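Pineapples, and what they do to a good success rate

From the Dellard group's manipulation update, 28 Jul 2023

Robotics papers have a long tradition of picking things up off matte, opaque, evenly lit tables. Few people own one. Brijesh Bajpai has spent the better part of a year on the alternative, and his method, which the group calls Birhane for reasons lost to an old email thread, has now reached the stage of being shown a glass coffee table with fruit on it. 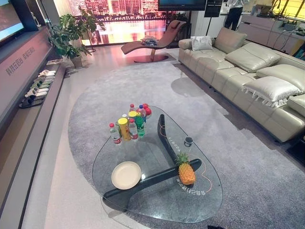
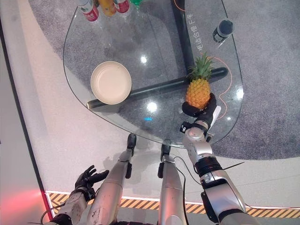

Glass is miserable stuff for a depth sensor. Some of the signal goes straight through and comes back off the rug, some bounces off into the lounge, and the bit that does return tends to describe a ceiling light. The usual pipeline takes all this in good faith and concludes that the tabletop is either on the floor or has a hole in it. The hand is then sent to a height that seemed reasonable at the time.

Birhane gives up on measuring the glass at all. It looks at the objects standing on it, works out where each one stops, and fits a single flat surface through those lowest points. Anything solid that turns up beneath that surface (table legs, carpet, the occasional sock) is marked as visible but unreachable. Brijesh describes this as letting the groceries hold up the table. He has been asked to find another wording for the paper.

The second half of the method deals with the grasp. A pineapple is a bad first object and a very good test one: rough, heavy at the bottom, with a crown that looks like a handle to any planner trained mostly on mugs. Early versions went for the leaves nearly every time. The current one scores each candidate grasp by how much of the object's likely weight sits inside the fingers, and that nudges the hand down to the body of the fruit. Greenery is now treated as decoration.

Training used 3206 grasp attempts, all of them on the Pidell bench, which has a perfectly ordinary opaque top. No glass was involved until testing. For the test we ran 50 trials on glass with the new surface estimate and the same number with the old pipeline. The new one failed on 6. The old one failed on considerably more, and we stopped enjoying the comparison well before the end.

Of the failures, most came from objects that were themselves clear. An empty water bottle on a glass table is, as far as the cameras are concerned, a rumour with a cap on it. The estimator needs a lowest point and the bottle declines to supply one, so the fitted surface tilts and every grasp nearby inherits the error. Adding one opaque object close by mostly fixes it, though asking householders to keep a pineapple handy at all times is unlikely to get past the reviewers.

There is also the matter of speed. Fitting the surface takes around 2000 milliseconds from a cold start, and the robot spends that time standing quite still over the table with the air of someone who has forgotten why they came into the room. Once it has an estimate, updates are quick, unless somebody moves the table.

Two things are planned before the October submission. Brijesh wants to rerun the trials at Ginamton, where the benches are mirrored acrylic and the colour of everything depends on where you stand. He also wants to try letting the hand touch the surface gently and correct its own guess, an idea the rest of us had assumed was in there from the beginning.

The code will go up on the group server when the comments have been tidied. Anyone with an awkward table they would like considered can send him its dimensions.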